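Teaching with both hands

Gemma Pagano talks fast, and faster still once you ask her about net bags. She runs the home-tasks work at Sesuven, where people show robots how to do household chores by doing the chores themselves, a gripper in each hand.

"I used to drive an arm by remote control," she says. "I loved it, but I was slow! Picking up a sponge felt like writing my name with the pen in my teeth. Then Nazareno handed me a pair of these and I was away in a few minutes."
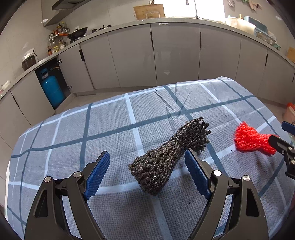

Soft things are her favourite subject. A mug has a handle and stays the same shape, she says, but netting changes every time you touch it, so the person teaching has to choose a spot, close the fingers, and commit. "You can feel yourself deciding. That little pause before you squeeze is in the recording too, and I think it's gold."

Her colleague Nazareno Piras looks after the recordings. He asks for the same chore 19 times before he'll call it a set, and he wants the colours and starting spots mixed up in between. "If Gemma always starts from the left, the robot will think left is the rule," he says. He also likes real kitchens, with the stove, the jars and the morning sun all left as they are.

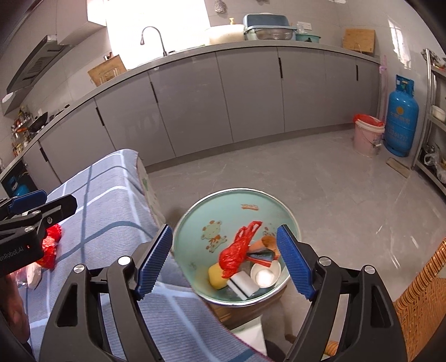 Two grippers at work around a basin of sponges, cloth and a plastic bag.

What about mistakes? Pagano lights up. "Keep them! If I fumble and then fix it, that's a lesson as well." Piras is a bit stricter, and throws out any take where the hands leave the camera's view for more than 3 seconds.

They're both keen to try folding next. Pagano has been practising on tea towels at home, and says her wrists are nearly ready.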